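Senia Simulator Set-Up Guide
Section 6: When the gripper won't close

Print this section | E-mail this section

I'm putting this section ahead of the tuning stuff because the stuck-open jaw is the fault I get the most mail about, and it bit me for most of September before I worked out what was going on. You send the close command, the log cheerfully says "done," and the fingers sit there wide apart with nothing between them. Then the arm drives off to the next waypoint as if it had picked something up!

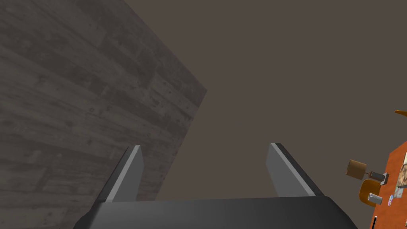 So before you touch any settings, find out which kind of failure you've got. There are 2 of them, and they need different fixes. In the first, the close command never reaches the hand (I call this the deaf jaw). In the second, it gets there fine, but the contact solver throws it out because it thinks a finger is already pressing on a piece of furniture.

6.1 Stop the run safely

1. Hit Pause, not Reset. Reset wipes the joint log and you'll want it in a minute.
2. Open the Demitz panel and set both arms to Hold.
3. Wait for both status lights to go gray.
4. Save the log under a new name.

CAUTION: If you're mirroring the sim to a real machine, press the hardware stop first and do all of this second. Hold in the sim does not mean hold on the floor. When the sim comes out of Pause it can send the whole backlog of commands at once, and a jaw that wouldn't budge for a minute will snap shut at full speed. Keep your hands out of there.

6.2 Check for the deaf jaw

1. Look in the saved log for the line "grip_cmd" on the side that failed.
2. If it's missing, open Devices and see whether left and right are both assigned. The Baumgart importer likes to drop one of them when you load an older room file.
3. Reassign the missing side, save, and reload the room.
4. Send one close command with the arm held still, well clear of the furniture.

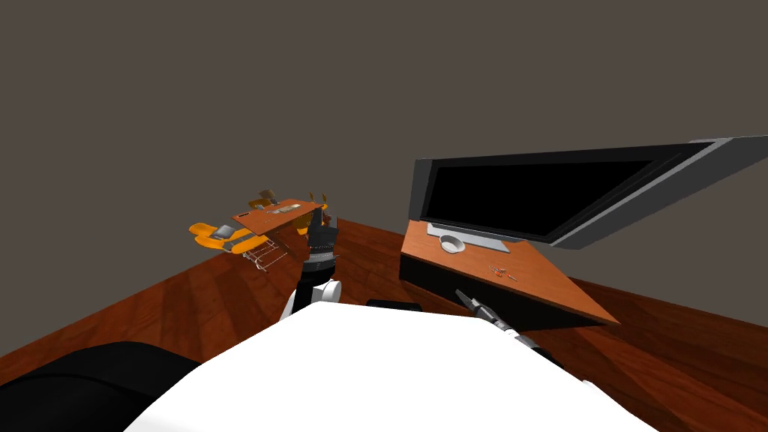 Reading time for this section: 4 min

Do step 4 one arm at a time, please. I used to test both together to save a few seconds, and all I got was a log I couldn't read. If the jaw closes now, you're finished and can skip to 6.4. If it doesn't, keep going.

6.3 Check for a false contact

1. Turn on Show Contacts in the Vimisport viewer.
2. Switch to the wrist view and look for contact markers on either finger when there's clear space around it.
3. Open the collision settings for the nearest big flat panel. If the padding is above 2 mm, bring it down to that.
4. Set the grip force to 70 percent and try again.

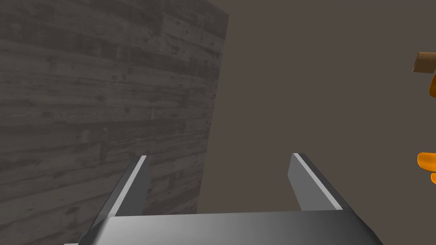
Fig. 6-3. Wrist view, jaws open, nothing in the grasp.

NOTE: Don't turn collisions off altogether to "see if that helps." It will help, and then the arm will sail straight through the desk and you'll have a brand new problem.

6.4 Before you restart

1. Clear the command queue. Anything left in there will run.
2. Set both arms back to Ready.
3. Run the open/close test for some 1,000 cycles. It goes quickly with the display off, so go get a coffee.

If even one cycle fails, go back to 6.2 and start over with the fresh log.

Last revised 2025-10-16

Comments (3)

gripfail: It was the importer for me. Right side was just gone from Devices. Thank you!!

northbench: My padding was already at the value in 6.3 and I still get markers on the left finger. Any ideas?

tallstool: @northbench check the scale on your room file, mine had come in as inches.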